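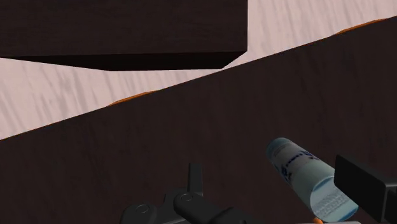 Somebody wrote on the feedback card after the first session that they had always thought wood moved because it was badly dried, and could we please spend a whole evening on it. Well, yes, gladly! I had planned to give it twenty minutes, and I have now given it this entire handout, so thank you to whoever you are, and apologies to those who were hoping to get straight to finishes.

Wood in the House, Session 2: Why Boards Move
Evening course notes, January 2020

Let me begin with the part of last week's talk that I rushed. A living tree is full of water. Some of it sits loose inside the cells, a bit like water in a drinking straw, and some of it is held in the cell walls themselves. When a board is sawn and left to dry, the loose water goes first, and the board gets lighter but hardly changes its size. The shrinking starts once that is gone and the walls begin to give up their share. The point where one stage ends and the other begins is called the fiber saturation point (you will see it written FSP in older books, and on my whiteboard when I'm in a hurry).

After that the board never really settles down. It takes in moisture from damp summer air and lets it go again when the furnace is running, for as long as it exists. Good drying brings a board close to the conditions it will live in, and that is well worth paying for, but it doesn't switch the movement off. My own kitchen table is older than I am and it still changes width between July and now.

Direction matters a great deal. Along the grain, the change in most ordinary lumber is so small that we can ignore it for furniture. Across the grain it is a different story, and it differs again depending on how the board was cut. Movement that follows the growth rings (tangential) is commonly close to double the movement that runs straight out from the center of the tree (radial). A flat-sawn board therefore moves more across its width than a quarter-sawn one of the same species, and it is also more inclined to cup.

A worked case, since several of you like to see the sums. Suppose the top of a sideboard is 500 mm wide, and suppose it changes by one percent across the width between the driest and dampest weeks of the year. That gives 5 mm. It doesn't sound like much until you have screwed the top down tight at the front and the back, and then it has to go somewhere, usually as a split.

Ways of letting a top move:
Slotted screw holes, with the slot running across the grain
Wooden buttons in a groove
Figure-eight fasteners, let in flush
A fixed screw at the front edge only, and everything behind it free

For next time, please bring an offcut of solid wood, any species, at least as wide as your hand. Pencil the width on the back and keep it somewhere dry until then. The reading is the Haslinger booklet, chapter 4, and you can skip the tables at the end unless you enjoy that sort of thing, as I do. If the library copy is out, there is a spare in the cupboard by the sink.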